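FOR RELEASE: Oct 24, 2022

Zitari opens its Wokville loft to sore feet

I'm Luana Mendonça, and I've been fitting people's shoes for 22 years, so you can imagine how chuffed I am to write this one! Zitari, my little footwear repair and fitting business, is moving upstairs into the old Zeswood building at 26 Owusu Street, Wokville. We've got a big open floor, exposed beams overhead and finally enough space to watch people walk properly.

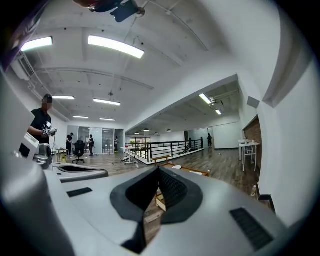
What's on offer

Free walk-in foot checks run through November. Bring the shoes you wear most (yes, even the ratty ones) and Yaw Sarpong will look at how the soles have worn. Resoling and stretching are still done by Randi Rustad, same as ever, and her prices haven't moved.
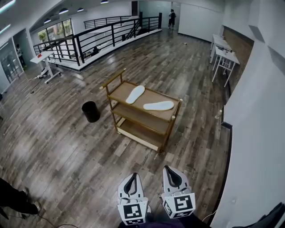 Two light grey insoles on the three-tier cart.

My favourite bit is the insole swap. Try a pair for 20 days, and if your heels are still grumbling, bring them back and we'll have another go. Ewurabena Amegashie came up with it after her dad Kofi went through

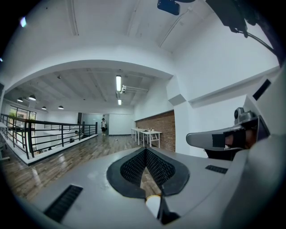

four pairs from the chemist and still limped home from bowls. He's a convert now, and he's told the whole club!

Bookings and media: ask for Luana at Zitari, extension 2353.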